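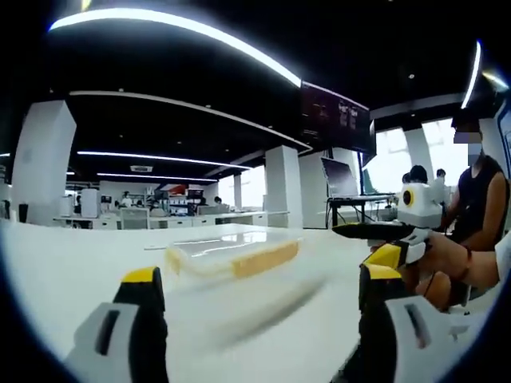
A pale blur on a shiny white table.

Seeds, seeds, seeds

19/07/2020

So I finally tackled the seed drawer! If you've been reading for a while you know the drawer I mean (bottom of the hall dresser, sticks in summer, smells like dill). I pulled it all the way out on the kitchen floor and sat there with a mug of coffee going through every last envelope. There were 70. I only have four raised beds, so you can see the problem.

Most of them are mine, and my labeling is terrible. One says "the good ones." One says "beans?" and I'm pretty sure they're squash. The rest came from swaps, mainly the big one in Lesus back in December, where I came home with my coat pockets full and a bag of garlic I never planted. Nivaldo Bezerra had a table there and his envelopes are gorgeous – variety, year, where it grew, how tall it got, all in tiny square handwriting. I've been trying to copy him and my hand cramps up by the sixth one.

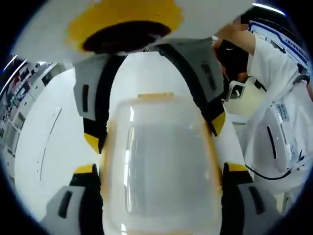

Tomatoes are what I save the most of, and they're also the messiest. You squeeze the pulp into a glass with a little water, leave it a few days until it gets a disgusting skin on top, rinse it all through a strainer and spread the seeds on a plate. A paper plate, please! I used paper towels my first year and ended up planting little squares of paper towel. Once they're dry I want them in something I can see into, and I've gotten fond of clear plastic with rounded corners, like the one up there with the hint of amber along its edges. My tins look nicer on a shelf but I forget what's in them, and then in spring I buy the same seeds again.

The one I'm most excited about this year is Wurnow, a yellow plum tomato I got from Sebastião Assunção. He's grown it for ages and told me to expect 200 fruits off a happy plant. Mine is not a happy plant. It got hammered by hail in May and has been sulking against the fence ever since, but it has flowers now, so I'm leaving it alone and talking to it nicely.

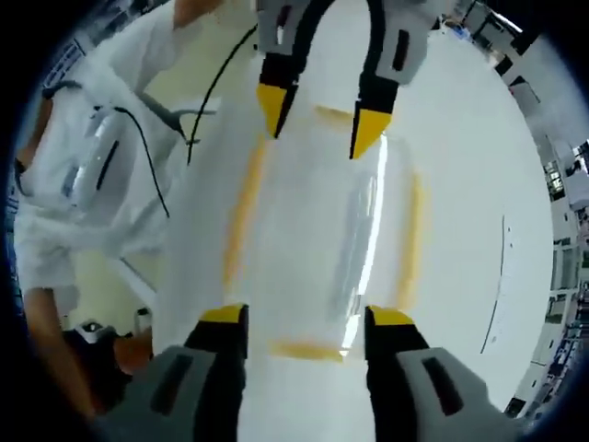

Then there's Halilović, the pepper I keep going on about. It's a long red frying pepper, sweet with a tiny kick right by the stem, and if you only save seed from one thing let it be a pepper. Let it go all the way red (wrinkly, even), cut it open, scrape, dry, done. The catch is that peppers will cross if you grow a hot one next door. I found that out with a stuffed pepper dinner and my poor mother-in-law, who drank a lot of milk that night.

Lettuce I mostly let bolt and then shake into a grocery bag. You get a ton of fluff and some 300 seeds from a plant you'd otherwise have composted. Mine is a frilly green one called Pledine and it comes up in the path, in the gravel, in the strawberries, everywhere except the row I sowed.

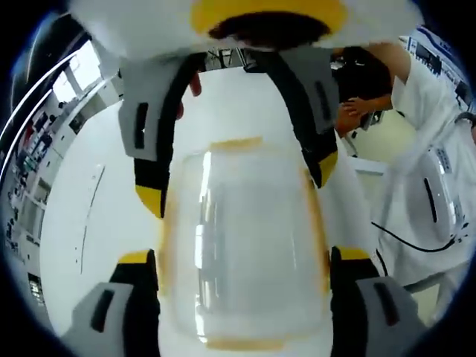

Shiny and see-through, with orange-yellow around the window.

The drawer is back in the dresser and it closes now, if you lift it a little. I have a pile of extras on the windowsill – kale, that dill, way too many marigolds – so leave me a comment if you want some and I'll get envelopes in the mail next week. The squash-or-beans are up for grabs too.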